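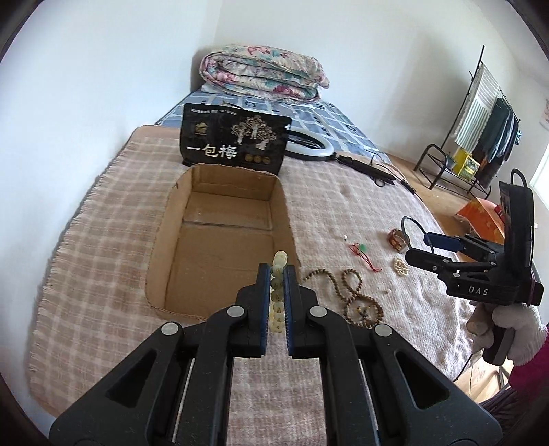

Bead bracelet and open cardboard box, plaid blanket.

Carudthorpe Hall Indoor Market
Pre-opening safety walk, November
Started 6:40 a.m., doors at 8:00

Key: OK / FIX (before doors) / WATCH (look again at noon)

EXITS AND AISLES

1. Main doors open fully, both leaves. OK
Left leaf still needs a shoulder. It has needed a shoulder for three inspections and I have started to think of it as a feature.

2. Rear exit clear inside and out. FIX
Inside was clear. Outside there was a delivery van parked across it with its hazard lights on, as if those made it thinner. Moved at 7:05.

3. Aisles at least 4 feet wide, full length. FIX
Row C had drifted again. The tape on the floor is there for the table legs to stay behind. Two tables pulled back, one rug display rolled up.

4. Exit signs lit. OK
All of them, including the one over the restrooms, which points at a wall. Reported in spring. Reported again.

5. Occupancy notice posted and readable. OK
Limit is 532. Last month's door clicker peaked at some 216, so we are safe from popularity for now.

ELECTRICAL

6. Extension cords rated, undamaged, not daisy-chained. FIX
Stall 14 had a power strip plugged into a power strip plugged into a cord reel, still wound. The holder said it had never been a problem. Unplugged all of it and issued one heavy cord from the office.

7. Cords taped or covered where people walk. OK
Good work on Row A. Somebody bought the wide tape.

8. Space heaters. WATCH
Not allowed, see stall agreement, page 2. None seen. Two stalls have long tablecloths and a suspicious warmth about the ankles.

9. Panel door closed, 3 feet clear in front. OK
A coat rack was in the space. It is now in the coat area.

TABLES AND STOCK

10. Folding tables locked, no wobble. FIX
Table 147 (old numbering, we do not have 147 tables) had one leg brace bent. Swapped out and tagged.

11. Small goods kept back from table edge. OK
Jewelry, beads and buttons are the usual floor hazard. One broken string and Row B becomes a roller rink. Please use trays.

12. Empty boxes and packing off the floor. WATCH
Flat and under the table is fine. Upright in the aisle with a coffee on it is furniture, and needs its own stall fee.

13. Shelving units over 5 feet tied back. FIX
Skulton Books had string. String is for parcels. Brackets lent, to be returned.

FIRE AND FIRST AID

14. Extinguishers in place, gauge in green, tag current. OK
Kitchen one was holding the door open. Back on its hook.

15. First aid kit stocked. FIX
Full of triangular bandages, no ordinary Band-Aids. Restocked from the drugstore, receipt in the Lumanlan folder.

16. Alarm test. OK
Sounded 7:30, heard in every row. Stall 9 did not look up.

CARRIED OVER

Exit sign at the restrooms. Left front door. Ramp mat at the side entrance, curling at one corner - tape will hold until the new one comes.

Walk ended 7:52. Noon check covers items 8 and 12.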